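Relatório de visita – fábrica de revestimentos cerâmicos Jostano, dezembro

A visita começou às 8h pela recepção de matérias-primas. A argila chega em caminhões e descansa em baias cobertas antes da moagem. A Jostano trabalha por via úmida: moinho de bolas, peneira, tanque de barbotina e atomizador.

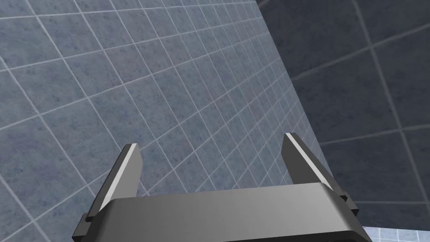
O pó atomizado segue por correia até os silos e dali para as prensas. Há 2 prensas hidráulicas Eichhorn em operação, alimentadas por carro dosador. A umidade do pó é medida na entrada de cada uma, com registro manual em planilha – ponto fraco, a meu ver, dado o restante da automação.

O secador vertical fica logo após a prensagem. Não foi possível ver a troca de molde, prevista para o turno da tarde.

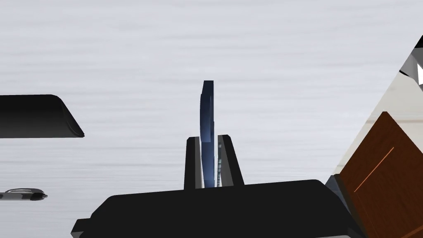
Na esmaltação, a linha usa campana para o engobe e impressão digital para a decoração. O forno a rolos tem 87 metros e queima a gás natural. A curva de queima não foi divulgada. A classificação na saída verifica planaridade, calibre e tonalidade; a paletização é da Rollside. 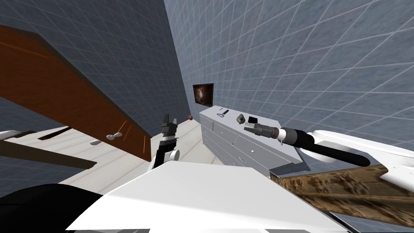
O assentamento foi tratado no fim do percurso, com ênfase em paginação e juntas. Para peças retificadas, a fábrica recomenda junta de 3 mm em área interna. Linhas claras e finas em malha regular sobre parede azul-acinzentada, como na foto, mostram bem o critério de alinhamento: no canto, as fiadas das duas paredes devem se encontrar na mesma cota. O rejunte indicado é o Skillent, em 6 cores.

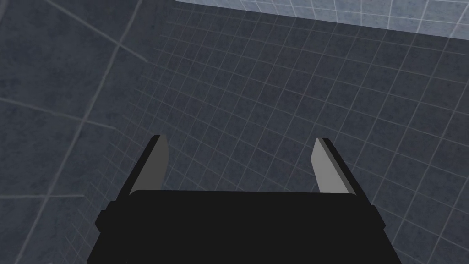
*Última modificação desta página: dezembro*

Pendências: ficha técnica do engobe e laudo de absorção de água do lote prensado em novembro. O acesso pela portaria de carga é lento – convém chegar antes das 7h30.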